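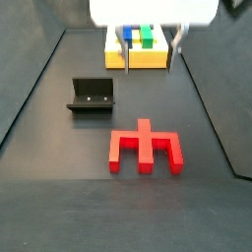 22 May 2018

Quick one tonight because I have to be up early and the kitchen still looks like a bus went through it.

So, blocks. I've gone down a hole with blocks. Started in March when my sister cleared her attic and I came home with a shoebox of odds and ends, no lid, no instructions, half of it probably from other sets. Since then I keep building tiny things on one base and taking them apart again. Yellow slab on the bottom, blue piece and green piece standing up, thin yellow bar across. That's it. That's the whole build. I like it a lot more than the big castle thing I tried first, which took all evening and fell over when I put my mug down.

I wanted something small I could do in the time it takes pasta to boil. Two uprights is about right. One looks like a mistake and more than that I start fussing.

Colors — I went back and forth. Had red in there for a while. Too much like a ketchup and mustard situation. Blue and green next to yellow is calmer, and against dark gray it really shows up. Decha Inthanon (hi Decha) wrote to me that yellow on yellow for the bar is lazy and I should have used a contrast color. Maybe. I tried it in green and didn't like it, so yellow stays.

The green one being a bit wider than the blue bugged me at first. Now I think it's the best part. If they matched I'd have been bored by the weekend.

Also been asked about black holders. I use the little bracket kind, tall back and a low lip in front, two screws. Small pieces lean against the back and don't wander off. I used to keep everything in a bowl and then spend ten minutes digging for one bar. Joltmont had brackets for 6 dollars last time I looked, no idea if thats still the price. The hardware place on Stuvbridge has them too but you have to ask at the counter.

Sorting update, for the two of you who care: shoebox is done. 129 pieces, 41 of them yellow, which explains a lot. Nothing is in order but at least its by color now. The greens are in the old tea tin, blues in the jar with the bad lid. Yellows don't fit in anything so they're in a bread bag for now.

Next I want to try the same build with the uprights further apart and a longer bar. Don't have a longer bar. Might swap for one, if anybody has a spare send me a note — I've got plenty of red to trade.

Ok dishes.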